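Progress report to the Honorato Fund
Court Reminder and Case Tracking Project, Clirmont County
Prepared by Rekha Shukla, project lead
November 15, 2020

You asked for a plain account of where the money has gone and whether the reminders are doing what we said they would. The first part is easy. The second is harder, and I would ask the board to read the early numbers with the same doubt I have.

The project sends text and phone reminders to people with a pending criminal case in Clirmont County, mostly misdemeanors and low-level felonies. The claim in our application was that many missed court dates come from confusion over the date, the courtroom or the ride, and that a reminder would cut the number of bench warrants. I still think that is partly true. I am less sure it is as true as the application made it sound.

Enrollment

We have enrolled 594 defendants since February. The public defender's office referred nearly all of them. Private attorneys have sent us very few, in spite of two mailings and a lunch presentation that was better attended than it deserved to be. People held in jail before trial are not in the count, and neither are people whose only contact number was disconnected when we first called it.

Vlasta Gajdoš, who runs the phone desk, has kept a separate list of 80 people who enrolled and later changed numbers without telling us. Those people show up in our records as "reminded." They were not reminded of anything. I have asked that they be reported on their own line from now on, and the old quarterly table should be read with that in mind.
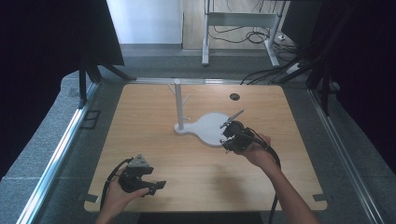 Work table with stand, Clirmont office.

Missed court dates

The rate of missed dates among enrolled people is lower than the county's rate for last year. I would not put that in a press release. The courthouse was closed to most in-person hearings for part of the spring, judges were continuing cases without issuing warrants, and a fair number of arraignments moved to video. Any program running this year would look good against last year. Miloslav Vávra in the clerk's office has agreed to pull a comparison group from the same months, made up of people with similar charges who were never referred to us. Until that comes back I have no honest way to say how much of the drop is ours.

There is also the matter of who gets referred. Defenders tend to send us the clients they can already reach. Those are the clients who were most likely to come to court anyway.

The tracking software

This is the weak part of the report. Prurkura was to deliver a working link between the clerk's calendar and our reminder list by the end of summer. What we have is a nightly file that a person must open, check and load by hand. On 4 occasions the file carried a hearing date the judge had already changed, and reminders went out with the wrong day on them. In one of those cases a man came to court a day late on a felony theft charge and was told a warrant had been issued. His attorney got it recalled the same afternoon, but he lost a shift at work and I don't blame him for declining further messages.

Prurkura says the fault lies with the export from the clerk's side. The clerk says the export has not changed in years. Both may be right. Vojtěch Ďurica now compares each file against the printed docket before anything is sent, which works and is slow. I have held back the last payment on the contract and will keep holding it until the link runs for a full month without a wrong date.

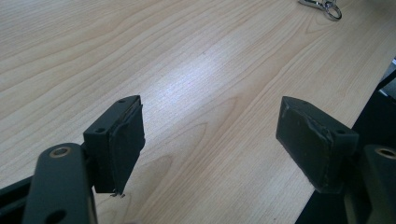 Does a reminder from the project count as legal notice of a hearing?
Legal notice still comes only from the court, so a person who never gets our message, or gets a wrong one, is still expected to appear on the date the court has set.

We have put that into the first message each person receives. Vendula Hájek rewrote it after two clients told her the old version sounded like a debt collector. The new one is shorter and gives the clerk's number first.

Spending

Staff costs are on budget. Phone and text charges are under, mainly from the weeks when there were hardly any hearings to remind anyone about. Travel is almost untouched. I would like to move the unused travel money into bus passes, a request we have heard often from clients in the Bolska end of the county, where the last bus back leaves before the afternoon docket is finished. A passes budget won't fix the timetable, but it would cover the morning calls.

Before the next report

The comparison figures from the clerk, a decision on Prurkura, and a cleaned-up contact list. If the comparison shows no difference I will say so in the first paragraph.

Contact: Court Reminder and Case Tracking Project, Clirmont | © 2020 | Back to top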